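New house rules for two-arm cells start in November

The working group has finished its review of how we set up and test two-arm cells at Stirholm, and the new rules take effect in November. They apply to the simulated cells as well as the ones on the floor. Prasetyo Teoh wrote most of the text, and Ognjen Pavlović checked it against what the Koller line does today.

The biggest change is that every new task must pass in simulation before it runs on hardware. The old guidance said "where practical," and people read that in different ways. A task now needs 300 simulated runs with the final gripper settings. If you change the fingers, the tray or the part, the count starts over.

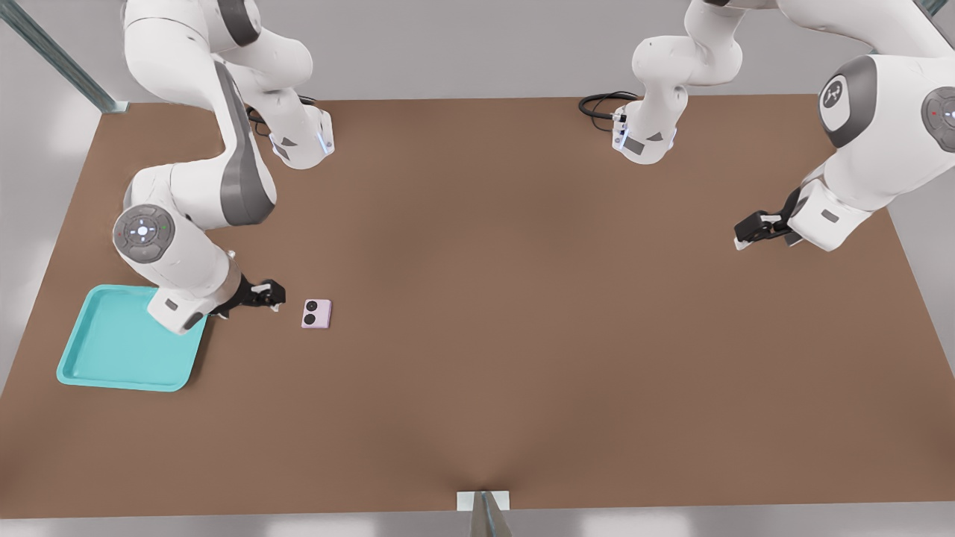

The second change concerns shared space. Each arm gets its own side of the table, and the stretch between them belongs to one arm at a time. The controller has to grant that space before a gripper enters it and release it once the gripper is back on its own side. Timing alone is no longer accepted as a way of keeping the arms apart – we had 2 cells at Rumham doing it that way, and both are being changed over.

Start positions are covered in section 7. Grippers start open and clear of the part, and the model must match the real table for height, mounting posts and any struts an arm could reach. Cables have to be in the model too. Several teams had left them out to save time, and the review found that their clearance checks meant very little as a result.

Small flat parts such as phones get their own page. Please read it if you work on the Gridero project, as the limits on grip force are lower than the ones you have been using. The approach speed for the last part of the move is also set there.

Existing tasks can keep running under the old rules until their next change request. Send questions on simulation to Prasetyo and anything about the controller to Ognjen. The sign-off form is in the usual folder, and version 9 is the one to use.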